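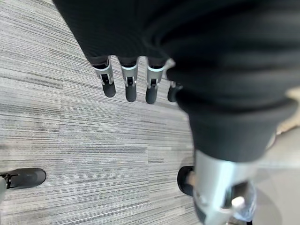

Quick floor tidy for a carpeted sitting corner

Short one, am off out in a minute. Giorgia Martinelli asked how we do the seating corners at Clirthorpe before the evening lot come in, so writing it down before I forget again. Takes about 12 minutes if you don't stop to chat.

What you need: one bin with a pedal, a cloth, vacuum. Gloves if you're fussy.

1. Bottles first. Always. Clear plastic ones are the worst on grey carpet, you walk straight past them. Get down low and look along the floor, not from the doorway.

2. Check the cap is on before you pick it up. Hold it upright, by the middle. Dregs go down the sink, not in the bin – a leaky liner is a horrible job and it'll be you that does it.

3. Squash, cap back on, recycling. If your place only has the one bin then fine, in it goes.

4. Small bits next. Bottle tops, wrappers, receipts. Streaky carpet tiles hide crumbs realy well, which is why they buy them I suppose. 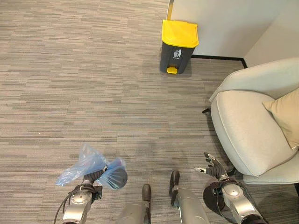
5. Bin goes back in the corner, pedal facing out into the room. Leave a bit of space behind so the lid doesn't catch the wall. Wipe the lid and the pedal, yellow shows every mark.

6. Armchairs. Cushion out, hand down the back, cushion in again. Keir McIver found 30 quid in one at Swanson, still goes on about it. Throw pillow against the back, seam down.

7. Vacuum last. Slow, two directions, and get the thin nozzle along the skirting. Move the chair and do under it, dont just go round the legs.

Spills: blot, cold water, blot again. No scrubbing. If a tile is really bad lift it and swap with one from under a chair – Calum did this at Fevville in September and you can't tell which.

Liners are in the tall cupboard, second shelf. Take the last one, tell Kenneth.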